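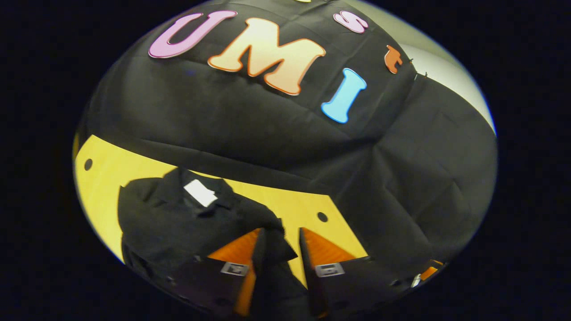
Slide 1: Black backdrop with cut-out letters, yellow tabletop in front.

Notes for the display talk, October session. Aim for 20 minutes, then questions. Leave slide 1 up while people find seats.

OPENING

Good afternoon. I'm Mansa Annan, and I make table displays for school fairs, library corners and small shop windows. My talk is on letters and cloth. Both are cheap, both fit in a suitcase, and most of the displays I get asked to fix have gone wrong with one or the other.

Ask for a show of hands: who has put up lettering on fabric and had it fall down before opening time? Wait for hands.

SLIDE 1 - COLOR AND SIZE

Point to the big M first. It goes from pale yellow to peach-orange and has a darker orange border. On matte black it carries a long way. The U beside it is pink, and the I is sky blue. All three are capitals.

Then point to the small s and the small t. Same backdrop, much less pull. They work as filler near the big letters. If you need people to read a word from the door, use capitals for all of it.

Say something on outlines. The border does more work than people expect. A pale letter with a rim keeps its shape when the light is poor. Lindalva Andrade and I tried plain white letters with no rim in a church hall once, and under the strip lights the edges went soft from the third row back.

Letters at an angle: fine for a play table or a children's corner, where the letters are decoration. For a name or a price, keep them straight. Turn a small letter on its side and a reader has to stop and work it out.

THE CLOTH

Matte fabric only. Satin and anything with a shine will bounce the light back at you and show every pin.

There are creases in the cloth on the slide, and fold lines. From across a room they mostly drop out. Close up they show, so decide how near your visitors will be before you spend an hour with the iron. My own order of work:

Steam the cloth at home and roll it on a cardboard tube. Don't fold it.
Hang it first thing when you arrive, before you unpack anything else.
Clip the top edge, then the sides. Leave the bottom loose until the end.
Look at the lower corners last. That is where cloth bunches and sags. Pull it down and back, and clip it behind the table.

Pass around the two fabric samples (Vusura matte and the cheaper Nartey cotton). Ask people to scrunch them in a fist and see which one recovers.

FIXING LETTERS

Ashok Yadav will ask about glue, he always does. I use hook tape on the back of the letter if the cloth has some nap, and short pins if it doesn't. Double-sided tape holds for a morning and then lets go. Hot glue holds very well and ruins the cloth.

Put the largest letter up first and step back to the far side of the room. Place the others from there, with a second person moving them for you. It is slow with one person - you end up walking back and forth all afternoon.

If a letter is near the top edge, check it from a child's height and from a wheelchair. Mine are often too high.

THE TABLE

Back to slide 1 for the tabletop. Bright yellow against black is a strong pair, and you can lay dark items on it without losing them. There's a folded black cloth in the picture, for instance, and black on yellow shows up well. The same cloth in front of the backdrop would be much harder to pick out.

With a table this bright, keep the number of things on it low. For the Zallura reading corner Védís Thoroddsen put out 3 objects and a stack of cards, and that was plenty.

COSTS

Keep this short. Cloth is the main expense, letters next, clips last. Kwaku Tsikata has the supplier list and can email it. Skip this part if we are past the 15 minute mark.

QUESTIONS

Likely ones: how to store letters (flat, paper between them), whether black fades (yes, keep it out of windows), where to get steamers. Collect the fabric samples before people leave.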